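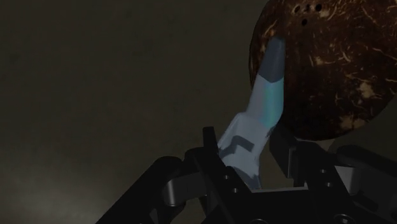

A simulated view of the gripper, with one finger against a coconut shell.

Print | E-mail

Borkville builder tests robot hand on screen first

Tuesday, August 4, 2026

Lauri Leinonen has spent 14 evenings in the Drurnetti shared workshop on a robot hand he calls Atora. The work so far is in simulation - black links, a pale finger with a dark tip, and a coconut shell to hold.

He has spent $233 on parts for the real hand and plans to start putting it together later this month. "The finger angles still need work," Leinonen said.

The workshop is open to members six nights a week.

Search this site Enter keywords Go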